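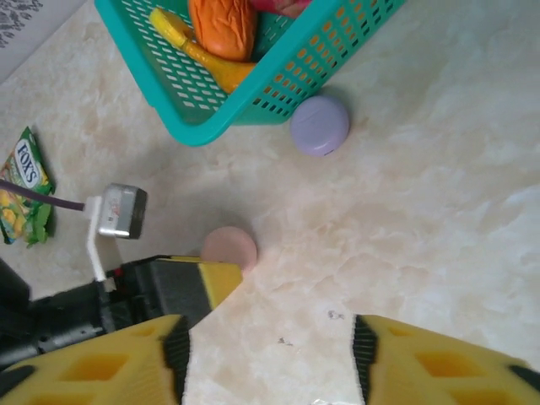
Bench notebook, 7 Sep 2019

Marble surface, wrist view, both discs out

Picking up from the last entry, where I wrote "the background doesn't matter much" and underlined it. I have now crossed out the underline as well.

The question, for anyone reading over my shoulder: we train the grasp policy on wrist-camera views only, and we want to know how much of its success comes from looking at the object and how much from having got used to the table. Funmilayo's method is to keep the objects and the arm the same, change the surface, and score the policy's first guess at where to close before it gets a chance to correct itself. She calls this the cold guess. Boersma calls it the embarrassing number, and his name has stuck.

Layout is the usual: turquoise basket at the far side with the banana and the rest of the toy food in it, pink disc out in the open between us and the basket, lavender disc by the basket's front corner. The pink one is the target. The lavender one is there to be ignored, a job it has been doing better than the policy has.

Surface is the cream marble pattern. I chose it for being dull. It is dull to me. To a network brought up on plain grey it is full of pale swirls with soft edges, and the ones on the right are paler and more insistent than anything on the left. I should have seen this coming and had a whole cup of tea in front of it without doing so.

Numbers. Training set is 2,000 grasps on the grey top, same as Putodero used in December. Test was 10 layouts on the marble, 2 cold guesses each, target moved between layouts, basket left alone. Scoring by distance from the guessed closing point to the centre of the disc. Raw values are in the shared sheet under "marble_a". Please don't sort that sheet by column again. You know who you are.

Result: when the disc is on the beige side the guesses are respectable, much like the grey top. Put it among the pale patches and they wander off to the right, and they agree with each other while doing it. I would have preferred scatter. Scatter I could have blamed on the calibration.

The lavender disc pulls the guess as well, but only when it sits against the basket. Moved into the open it gets ignored properly. Funmilayo thinks the policy is using the basket edge as a landmark and treating anything round beside it as interesting. I think she is probably right, and have told her I'm still considering it.

Tried masking out the fingers in the input, on the theory that all that yellow with its square pockets was eating the contrast. Cold guess got worse. The policy seems to use the fingers as a ruler, so they can stay. Masking the second arm assembly on the left made no difference I could measure, cable included.

Then the obvious thing, which I'd put off because it was obvious: mixed the surfaces. Took the same 2,000 grasps and pasted random textures in behind the objects, using the Nalberg script with the brightness limits widened. Retrained, same test. The drift to the right is mostly gone. The pull from the lavender disc is exactly as bad as before, so those are two separate faults and I can stop writing about them as if they were one.

Caveat for the write-up: pasted textures have no shadows on them, and the real discs do cast a faint one. The retrained policy may have learned that shadow means object. Needs a run with flat paper circles, no thickness to speak of. If it goes for the paper we'll know it wasn't leaning on the shadow.

To do:
Paper circles, pink and lavender, same diameter as the toys.
Repeat with the basket turned square to the arm.
Wipe the marble. There are specks between the fingers and a greyish smudge, and I don't want a paragraph about smudges in the paper.
Ask Plemaria whether their patterned boards are matt or gloss before ordering any.
Tell Putodero the grey-top figures stand. Leave out the bit about the tea.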